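Neues aus der Sammelstelle: Unser Winter mit der Mülltrennung

Liebe Nachbarinnen und Nachbarn,

seit dem Herbst trennen wir im Viertel Jitberg unseren Abfall nach dem neuen Plan, und ich muss gleich zu Anfang loswerden, wie sehr mich das freut! Als wir im Frühjahr zum ersten Mal darüber gesprochen haben, gab es viele Stirnfalten und noch mehr Fragen zur Bananenschale. Inzwischen liegen die ersten Zahlen vor, und die können sich wirklich sehen lassen: 3.487 Kilogramm Wertstoffe sind aus unseren Häusern in die Verwertung gegangen. Gehofft hatten wir auf 3.000. Mitgemacht haben 62 Haushalte, vom Einzimmerapartment im Hinterhaus bis zur großen Wohngemeinschaft oben an der Treppe.

Besonders gut läuft es beim Metall. Getränkedosen, Konservendosen, Schraubdeckel von Marmeladengläsern, sogar die kleinen Hülsen von Teelichtern (die Kerzenzeit lässt grüßen) kommen inzwischen sauber sortiert bei uns an. Dosen bitte nur leer abgeben, ausspülen müsst ihr sie nicht. Ein kurzer Schluck Restwasser vom Abwasch tut es bei klebrigen Sachen auch. Und Deckel bitte abziehen und einzeln einwerfen, dann findet die Sortieranlage sie leichter.

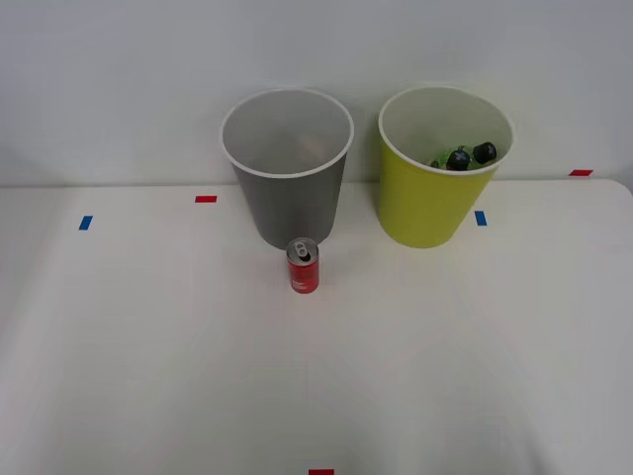

Was mache ich mit einer Dose, auf der ein Pfandzeichen steht?

Die bringt ihr am besten in den Laden zurück, dort gibt es 25 Cent dafür, und sie wandert auf direktem Weg ins Recycling. Wer keine Lust auf den Automaten hat, stellt sie in die Pfandkiste neben unserer Eingangstür. Der Erlös geht in die Kasse für das Sommerfest. Dosen ohne Pfandzeichen kommen bei uns zum Metall, genau wie Alufolie und Grillschalen, solange kein halbes Abendessen mehr daran klebt.

Zum Papier noch ein paar Worte, denn da gab es in letzter Zeit viele Rückfragen. Kassenzettel gehören in den Restmüll, jedenfalls die glatten aus Thermopapier. Pizzakartons dürfen ins Altpapier, wenn sie einigermaßen sauber geblieben sind. Den fettigen Boden reißt man ab, der Deckel ist fast immer in Ordnung. Geschenkpapier geht ebenfalls, nur das beschichtete mit Glitzer und Folie leider nicht. Mein Tipp für die Feiertage: vorsichtig auspacken, glatt streichen, nächstes Jahr wieder benutzen! Meine Großmutter hat das mit demselben Bogen über viele Weihnachten geschafft, und der hatte am Ende mehr Falten als Muster.

Richtig spannend fand ich den Abend mit Christos Kalogeropoulos, der bei Dralteo die Sortierung leitet und sich viel Zeit für uns genommen hat. Er hatte einen ganzen Karton voller Fundstücke dabei und ließ uns raten, wohin sie gehören. Ich lag bei der Zahnpastatube richtig (Verpackung, also Wertstoffe) und beim Trinkglas völlig daneben. Trinkgläser schmelzen bei einer anderen Temperatur als Flaschenglas und haben deshalb im Glascontainer nichts verloren. Dasselbe gilt für Auflaufformen und Fensterscheiben. Danach wurde noch lange über Joghurtbecher diskutiert — Aludeckel ab, Papphülle ab, Becher löffelrein in die Tonne, Spülmaschine unnötig.
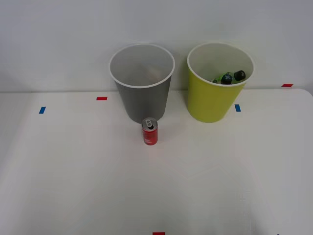 Die Papphülle kommt übrigens zum Altpapier, und wer die drei Teile einmal beim Frühstück getrennt hat, macht es danach ganz von selbst. Bei uns zu Hause hat es ungefähr eine Woche gedauert. Die Kinder waren schneller als ich und kontrollieren mich seither mit großem Vergnügen.

Ein Sorgenkind bleibt der Biomüll. Dort landen immer noch Tüten, auf denen »kompostierbar« steht und die unsere Anlage trotzdem aussortieren muss, weil sie zu langsam verrotten. Nehmt bitte Zeitungspapier oder die einfachen Papiertüten. Ein Blatt Küchenrolle am Boden des Eimers hält auch schon viel Feuchtigkeit zurück, und im Winter hilft es gegen das Festfrieren in der Tonne draußen. Kaffeesatz samt Filter, Eierschalen, Nussschalen und verwelkte Blumen dürfen alle hinein. Katzenstreu nicht, auch wenn auf der Packung etwas von Pflanzenfasern steht.

Im Januar gehen wir dann das Thema Elektrokleingeräte an. Die Werkstatt Nilsuwan hat uns zugesagt, Wasserkocher, Toaster und Lampen anzusehen, bevor sie zum Schrott kommen. Ich habe schon einen Mixer bereitgestellt, der nur noch auf der höchsten Stufe läuft und dabei klingt wie ein Moped. Akkus und Batterien bitte vorher herausnehmen und getrennt mitbringen, die Pole mit einem Stück Klebeband abgedeckt.

Wer mithelfen möchte: Für die Annahme im Hof suchen wir noch 4 Leute, die ab und zu eine Stunde übernehmen. Vorkenntnisse braucht ihr keine, warme Schuhe schon eher. Es gibt Tee und meistens auch Kuchen! Tragt euch einfach in die Liste im Café Omenia ein oder antwortet auf diesen Rundbrief. Dort liegt auch der neue Sortierplan zum Mitnehmen aus, diesmal in größerer Schrift und mit einer eigenen Spalte für all die Sachen, nach denen ihr uns im Hof am häufigsten gefragt habt.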